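Towels, Counters and That Gap Behind the Appliance: Your Questions

Updated June 20, 2022

I'm Hamish Prendergast, and I look after the laundry and utility rooms at Dasgate. These are the questions I get most, and I love getting them, so keep them coming!

Do I really have to fold towels on the counter?

You don't have to, but try it for a week! A smooth counter gives you room to square up the corners, and you can wipe it down in two seconds flat. I fold in half lengthwise, then in half again, then in thirds. The towels at Sandoval (our sister building) all go on open shelves, and this fold looks great from the front.

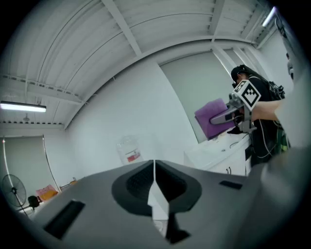 Hand towels get the same fold minus the last step, so they stack 2 across on a normal shelf. Bath sheets are the awkward ones - roll those.

Can I mix colors in one stack?

Sure! I like a stack that goes from dark to light, but that's pure taste.

How long should I leave the fan running?

I give it 90 minutes after the last load, with the blinds up if it's a bright day. In July I leave it on longer.

When should I clean behind a big appliance?

Twice a year is plenty for most homes. Unplug it first, and if there's a water line, shut that off too. Then ease one side out a little at a time, with a second person if you can get one, and keep your fingers clear of the edges. The lint you find back there is amazing (I once filled a whole dustpan at Odska).
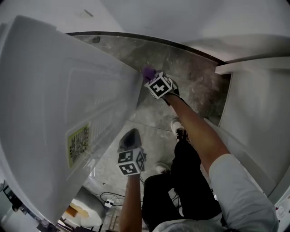 Check where the power cord is lying before you push anything back into place. A cord trapped under a foot is an easy thing to miss, and so are small bits that have rolled underneath. I do one slow sweep with a flashlight, then a damp mop on the floor, then the baseboard with an old sock over my hand.

What if the floor is concrete?

Lucky you, it mops up beautifully! Use plain warm water and a drop of dish soap, and skip anything with vinegar in it.

Where do I send a question?

Leave a note in the box by the Sener entrance, and I'll add the answer to this page.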